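Search this site Search

Open Day at Skinumcombe

I only went for the sandwiches. My cousin Bereket had been going on all August about the open day at Clernmont, up the hill in Skinumcombe, and when he said there'd be free lunch I put on a clean shirt and drove 40 minutes.

The lunch was over by the time I parked. So I followed the arrows to the demo room, where a woman named Zinash Wubshet was showing everybody a robot they called Sisay. It lived on a big screen, arm and table and all, and its job was to put green discs into the wells of a wooden board.

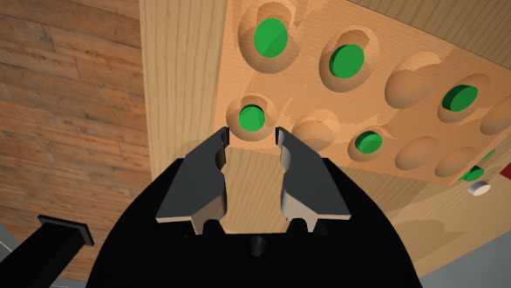 My grandmother had a board a lot like it, and she cheated at it something terrible! She'd scoop up her pieces, look you dead in the eye and ask if you wanted more soup, and by the time you'd said yes please you were losing. I told Zinash this (I tell everyone this) and she laughed and asked if I'd like to pick the next well.

Me! I hadn't picked anything in front of a crowd since the church raffle. I pointed at one near the far end and heard myself say "please," out loud, to a screen.
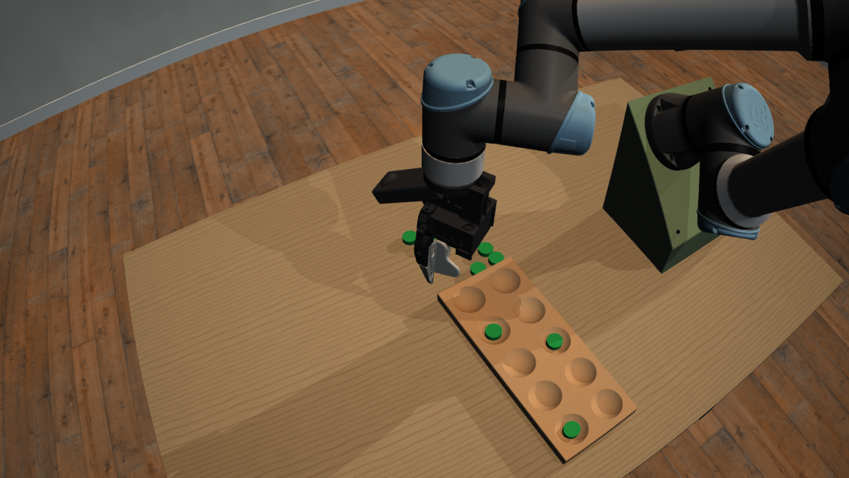

What Bereket Said in the Parking Lot

He found me by my car, holding two sandwiches wrapped in a napkin, so I forgave him for being late. He wanted to know if I'd been scared. I said no, I'd been homesick, and he chewed on that for a while.

Then he wanted to see it himself, so back up we went, past the man folding chairs, and Zinash started the thing over for just the two of us. We stood there eating egg salad and watching that arm like it was the ninth inning. 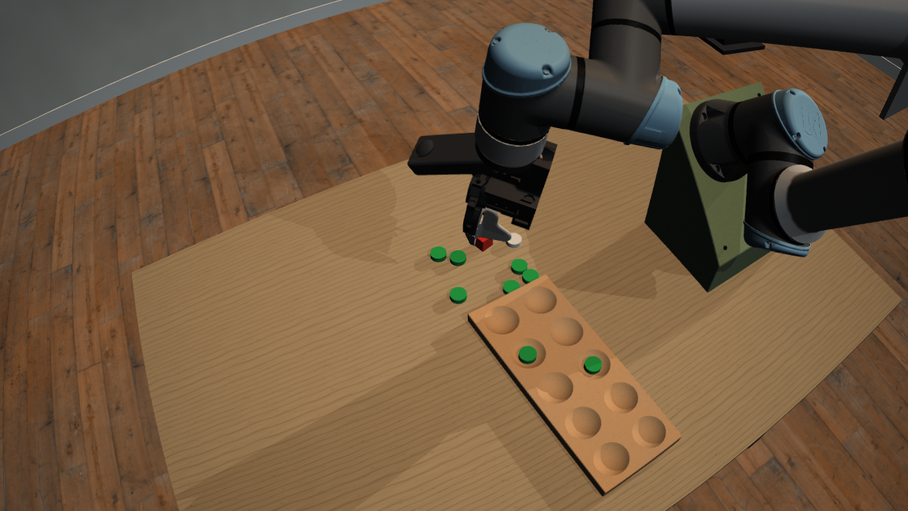

"Does it know it's a game?" Bereket asked her.

"It knows where we want the discs," Zinash said. "The game part is up to you."

He thought that was sad. I thought about my grandmother and her soup, and I asked Zinash if she could teach it to cheat. She wrote that down on her clipboard, she really did, and Bereket drove behind me all the way home with his brights on.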